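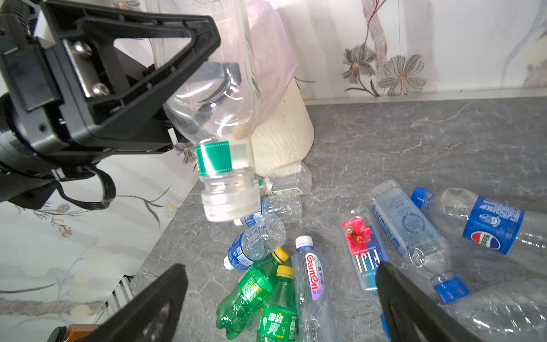 Home Diary Notes About
6 comments 2 shares

January 6, 2021

Quick one, want to catch the bus. Bottles again. Bottles all day.

Where we are: 796 episodes in the folder this morning, 1,000 promised to Firouzeh before she'll start the next training run. Did not get there. Got a fair chunk of the way, then threw some of it out, see below.

Morning was slow. Left arm wouldn't home first go, wouldn't home second go, then did, no idea why. Wondimu says it's the cable pulling at the wrist when it's parked right over. He re-tied it with a bit more slack and it behaved until lunch. Must remember to park it further in tonight. (Did not remember. Going back up in a minute.)

The task is the same as before the holidays. Bottles dumped on the counter any old how, bin in the corner, pick one up, over the bin, let go, next. One episode is one bottle now. We used to do a whole clear-down as one episode and they came out far too long, and if you fluffed the last bottle the whole thing was spoiled. Firouzeh cut them down by hand in April and swore she'd never do it again. So one bottle, stop, save, label, go.

I drove most of the morning, Wondimu after. You can tell whose are whose straight away when you play them back. I come in low and sort of shuffle up to the thing. He drops from above like a heron. Firouzeh wants both, wants it mixed, says if it only ever sees my shuffle it'll learn to shuffle. Fine. But then she also says don't be inconsistent!! Asked her which. She said both, and went to get tea.

Things that went badly, for the Modden notes:

- crushed ones. If the bottle's flat the fingers close and close and there's nothing to push against, then it pops out sideways. Lost three in a row like that. Kept one of them because the recovery was nice.
- caps first or base first. We never agreed. I've been taking them round the body wherever I can get at it and letting them hang how they hang. Wondimu tries to turn them the right way up, which wastes ages and looks silly over a bin.
- see-through on see-through. Two clear bottles lying across each other and from the wrist view I honeslty cannot tell which edge belongs to what. If I can't, what chance has Ambaye got.

(Ambaye is what we're calling the new policy. Londora was the old one. Londora could do the green ones beautifully and would hover over a clear one for ever like it had forgotten why it came in.)

After lunch we put the odd shapes in. Firouzeh's idea, she's been saving her food boxes. Reason being the Venetti people said in the last call that their sorting line gets all sorts, not only bottles, so the thing ought to have at least met a box.

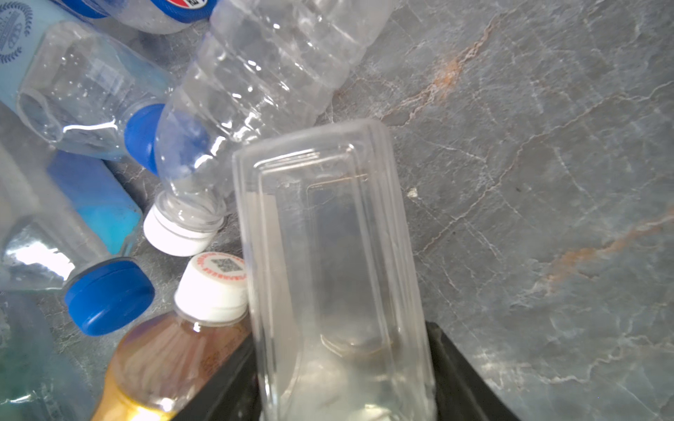 Boxes are horrid. The lid flexes, the corners dig in, and if you take one by the hinge it opens in mid air and swings. First one I got to the bin all right, then it sat across the rim on top of everything and wouldn't go down. Is that a success? Asked across the room. Firouzeh: is it in the bin. Me: it's on the bin. Long silence. We're calling that a fail, and I had to go back and change the labels on two from before Christmas where a bottle had done the same. Annoying but right I think.

Also we decided: if the pile gets so high things roll off, stop and empty. Earlier on I'd been carrying on with a full bin since I couldn't be bothered to stop, and the policy will learn from that that it's normal for bottles to bounce off. So all of those out. More than 600 of the old ones are still good so it isn't a disaster, but it did knock the total back just when I was feeling smug.

Spent a while on the resets. It's always me laying them out and I've got habits, I put them in a kind of fan without meaning to, caps pointing all ways but the spacing too tidy. Wondimu now shuts his eyes and tips the bag. Much better mess. Properly tangled, bottles on bottles, one behind the bin where neither arm can reach it. Firouzeh said leave it there, the thing should see bottles it can't get and learn to leave them. Not sure our episodes show "leaving" in any way it could pick up on. You can't demonstrate not doing something. Or can you? Ask her tommorow when she's not labelling.

Playback at four. 318 episodes watched at double speed, all three of us, me ticking. Most fine. A few where the arm jerks right at the start because I'd grabbed the controls before it began recording. Those can be trimmed. One where a whole bottle drops short, lands on the floor of the cell and I just go and pick it up again like nothing happened, and Firouzeh got quite excited, said that was worth ten clean ones, do more of those. On purpose? No, not on purpose, they come out looking acted. So I'm to be clumsy naturally. Shouldn't be hard.

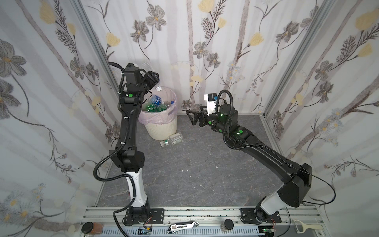
Both arms in the cell: left one over the bin, two clear bottles still on the floor in front of it.

Tried right arm only for the last half hour. It's a longer reach across to the bin and you have to swing round the other arm or you clip it. Clipped it. No harm, but it stopped everything and I had to sit through the whole restart again, so that was ten minutes. Wondimu thinks we should hand over in the middle, right picks up, left takes it, drops it. Looks lovely when it works. Took me five goes. Not putting those in with the rest, separate folder, called it handover_maybe.

To do:
park the left arm properly (now, before coat)
empty bin, new bag
tell Venetti the count but not the count before we threw things out
clear the peeler and the knife off the rail, they belong with the kitchen task and I keep nearly catching them with my sleeve
write down the on-the-rim rule somewhere that isn't here
find out if Firouzeh wants the lids left on or off the boxes

Hands ache. Thumb mostly, from the trigger. Wondimu's driving first in the morning, I've said so, he nodded, will hold him to it.

Bus in nine minutes. Arm first.

Older entry Newer entry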